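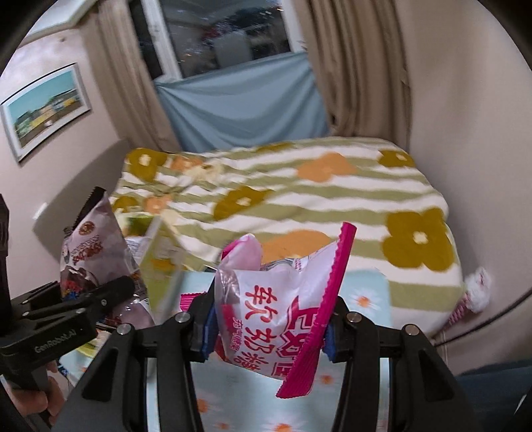
Soft milk candy, one of the sweets and snacks at the Listumgate swap table

Oct 4, 2019

I went along to the Listumgate snack swap meaning to stay ten minutes, and I came home two hours later with a bag full of things I can't read the labels of. Lovely! The idea is simple enough – bring a packet of something you grew up with, take home a packet of something you didn't – and 189 people turned up to do it.

Khải Quan, who started the swap in April, told me the milk sweets always go first. I can see why (they're chewy, creamy and gone before you've noticed). Gerardo Greco from Stolstead had brought almond biscuits and was trying to get hold of a second bag of the sweets for his daughter, without much luck when I left him.

By closing time 394 packets had changed hands, and nearly 2,000 have gone across the table over the 4 swaps so far. Anything left over went to the Lalten food cupboard.

The next one is at Kaushik Hall, same rules as before: sealed packets only, nothing past its date, and please write down the ingredients in English if you can. I'm bringing parkin.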